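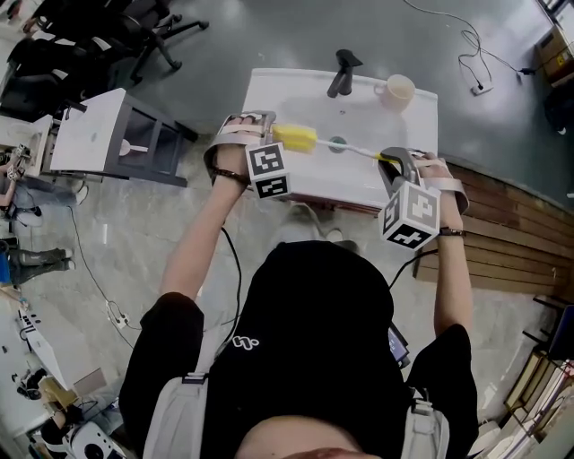

2023-04-07

Second entry on the reading list, and the one I have put off longest: the chapters on worry and sleep. I began this morning at the kitchen table with tea and went on until my neck was stiff. My plan was to read 40 pages. I read fewer, but I read them well, with a pencil.

The main question of the chapter is simple to say. Do people sleep badly when they worry, or do they worry when they sleep badly? For many years the first answer was taken as natural. Now there is more interest in the second, and the author thinks that both are true at the same time, in a kind of circle. I like this, but I also feel it is a little too easy. If everything causes everything, what do we test?

At our unit in Wirnitz we try to test one small part. People keep a sleep diary for 2 weeks, and every evening they answer short questions about how much their thoughts went around during the day. We have 105 people who finished. Together they gave us 1,668 evening and morning records that can be used, after I removed the double ones. I spent most of the winter on this cleaning and I still dream of columns.

The first result came out of the computer before lunch. A short night is followed by a day with more worry. The effect is small, but it stays when I take out the people with the most extreme answers. The other direction, from worry in the evening to a short night, is weaker than I expected. I ran it again with the time of going to bed included, and it became weaker still. I do not want to be glad too early. The sleep times are what people tell us, and a person who worries may also judge the night more darkly than it was.

This last point is the one which troubles me. Our colleagues at Stetari used wrist sensors, and in their data the person's own report and the sensor did not agree very well, mainly for those with low mood. I should write to them and ask for the questionnaire they used in the morning. Maybe the wording is better than ours. We ask "How did you sleep?" before we ask for the hours, and I think now that this is the wrong order. A person who has just written "badly" will then look for a number that fits to "badly".

In the afternoon I walked to the river and back. The wind was cold but the light was already long. I thought about my own nights, of course. I have been awake at four very often this spring – and what do I do at four? I plan the next analysis. It would be an honest thing to fill in my own diary for two weeks, only for me, and not put it in the file.

After dinner I wrote half a page for the poster. The meeting in Prokano is in July, so there is time, but my English sentences need many rounds. I crossed out "proves" two times and wrote "is in line with".

Tomorrow:
Change the order of the morning questions in the new version.
Write to Stetari.
Read the rest of the chapter, also the part on children, which I skipped.
No screen after ten.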